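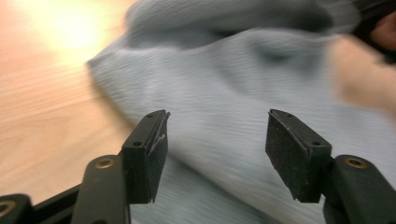 The folding table at the Fladero open day. Gripper open, blue cloth, fast hands.

OK quick post before I forget everything. Went to the open day on Saturday, parked miles away, got in just after the doors opened. Free coffee. Bad coffee.

Most of the crowd went straight to the big arm in the main hall. Loud, fun, seen it before. I ended up at the cloth table in the back room and stayed 102 minutes, which my parking app can confirm.

So the idea is you hold the gripper yourself. No arm, just you, squeezing and folding, and it records the lot so a robot can learn from it later. Eirlys Yorath was running the table and she's quick. Really quick. She said they want 900 folds before they start any training and teh hard part is getting people to do the boring ones properly.

Foam pads on the fingers take a beating. The left one had a strip peeling off along the edge and both were kind of gray and speckly. I asked about spares. Apparently they tried a harder rubber from Plastiddale and cloth just slid out, so back to foam.

My go: 9 tries, 4 folds I'd show to anyone. You want to use your wrist and you can't, or not the way you're used to. Corners are awful. Thick cloth is easier then thin, did not expect that.

Missed the Storia talk completely. Also the Ansari demo, which was full anyway. If anybody took notes at either one please send them over.

Next one's in spring I think. Going. Bringing my own coffee.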